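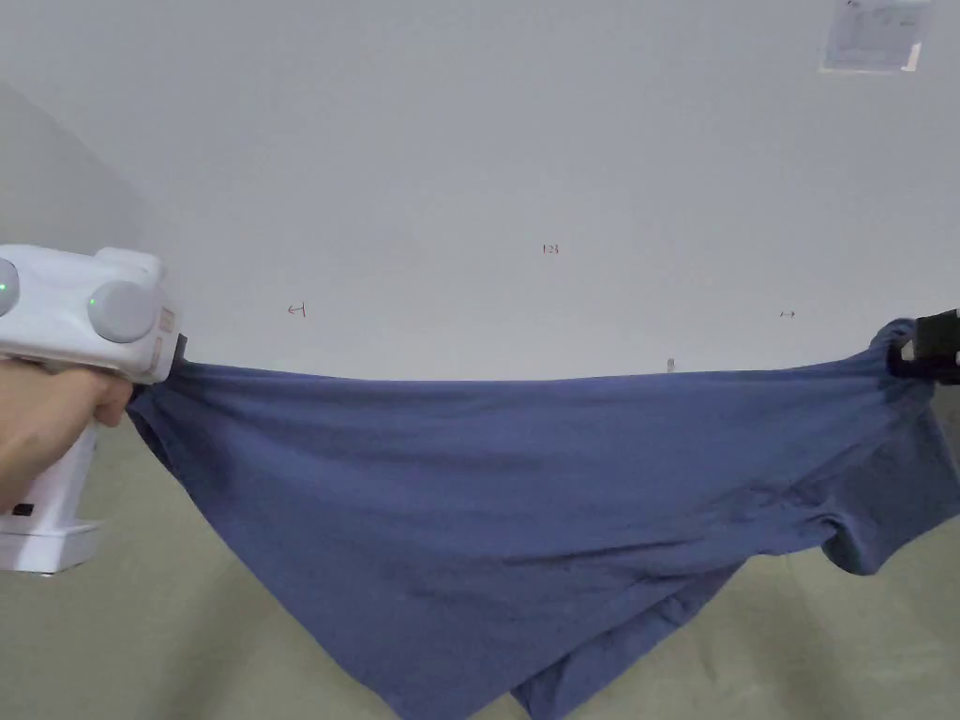

**How many grippers do you need to get a shirt folded?**

Two, one for each hand, because a shirt held at a single corner just hangs in a bunch.

## Drimard hand-held gripper kit

This is the build we're proudest of at the Wullthorpe workshop! Meifang Tan drew the shell so you can wrap your fingers in right under the housing, and it feels great — even deep into a pile of laundry.

- Weight: 274 g each
- Print time: 10 hours per gripper
- Screws: 4, all the same size
- Sold in: sets of 2

Lorenz Prantl wrote the build notes, and they're wonderfully clear (do the wiring before you close the shell). Spare tips are back in stock from Thu 20 March.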